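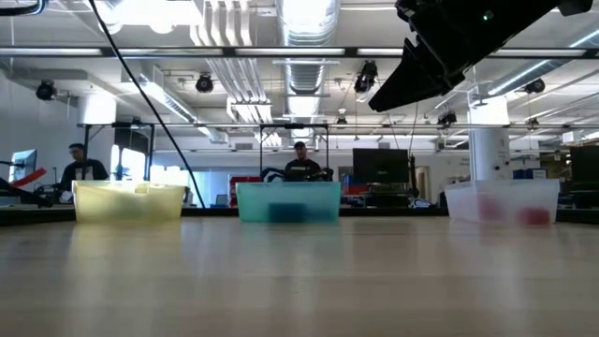

July 2026, bins on the long table

Continued from the page of Friday. I have now used the three bins for the whole day and I want to write down what I think of them before Man-lok orders more.

The order on the table is yellow on the left, teal in the middle, white on the right, all along the far edge. Please keep this order. Last month we changed it two times and afterwards my notes from June were difficult to read, because I had written "left bin" and "middle bin" and not the color. From now on I write the color always. If you must move a bin to clean the table, put it back in the same order.

What I wanted to find out: can we see from the working side of the table what is in a bin, without standing up and without lifting it? This was the reason for buying plastic that lets some light through. The old gray boxes from Joretti are strong, but one must look inside from the top every time.

Result for the white bin: good. Two red pieces are lying in it and I can see both through the side, one toward the middle and one closer to the right end. The outline is soft. I know that it is red and I know where it is, but I could not say which part it is if I had not put it there myself. For sorting by color this is enough. For sorting by shape it is not enough.

Result for the teal bin: less good. The piece in it is dark blue-green, so almost the same family of color as the bin. It shows low in the side as a dark place. I asked Tsz-kin to sit down at my chair and tell me what color the piece is, and he said "dark, maybe black." So a dark piece in the teal bin is only a dark piece. It was my idea to put the same color with the same color, and I thought it would be easier for everybody. It is easier to remember and harder to see. I have to choose one of these and I did not choose yet.

Result for the yellow bin: I cannot say much. The body is cloudier than I expected from the sample piece which Dritavine sent to us. I tried a white cap, a red clip and a short piece of green tube. The red one became orange to my eye, the green tube became brown, and the white cap was gone completely until I moved my head. I would not use yellow for anything light in color. The rolled rim is comfortable for the fingers, I like it.

Light. The tabletop is pale wood and it takes a lot of glare from the long lights on the ceiling. When I sit straight, there is a bright patch on the wood and my eyes go there first. I tried these:

- gray felt under the white bin. Less glare near the bin, but the felt moves when the bin is pulled. Taken away again.
- brown paper taped flat. Works, ugly, and the tape leaves glue on the wood. So-ying removed the glue with alcohol on a cloth. The wood looks fine after.
- chair moved to the left by one hand. Costs nothing and helps more than the paper.

I will try one half of the lights off when the others are not working at the tables behind. Today I did not want to ask.

Weight and sliding. The bins are light, and when empty they slide if I touch them with my sleeve. With a bag of 15 steel nuts in the bottom the yellow one stays where it is, but then there is a bag in the way. Tin-yau suggested rubber dots, the kind for cabinet doors, two at the front and two at the back. He has a sheet of them at home and will bring it.

Cleaning. I washed each bin once with warm water and dish soap. Do not use the rough side of the sponge. I did it on the underside of the teal bin and there is now a dull spot of roughly 2 cm. It does not matter there, on the long side it would matter. Dry with the blue cloth. Paper leaves small white hairs and they stick to the plastic.

Labels. I wrote on masking tape with a marker and put it on the front, and it covered exactly the place where I want to look. Second try: tape on the short end. Better, but you can read only the outside two. Third try: label on the table in front of the bin. For now I keep this one. The list with the part names is on sheet 1437 in the green folder, and the labels have only the color and a letter, so that we can change the list and leave the tape.

Question from Dilwyn, in his note on my desk: why not use the clear white ones for everything? It is a fair question. My answer is that then we lose the color as a signal, and new people put things back by color faster than by reading. Tsz-kin put all the pieces back without looking at the labels at all. But Dilwyn is right that the white bin is the best one for seeing. Maybe white bins with a colored strip around the rim. Hung has plastic tape in many colors, I have to look if the yellow and the teal are close enough to the bins we already have.

To do:

- ask Man-lok to wait with the order until I have tried the strip
- rubber dots (Tin-yau)
- put a light piece in the teal bin and ask Tsz-kin again, same chair
- pieces of the Grarkurel set are still in the drawer, mixed. Sort them by color first, then by size
- new roll of masking tape, the narrow one
- correct the June pages: write the color next to every "left" and "middle" where I am still sure. Where I am not sure, write a question mark and leave it

So-ying asked if she can take the white bin on Tuesday for the small glass bottles. I said yes, with the red pieces moved to a tray first.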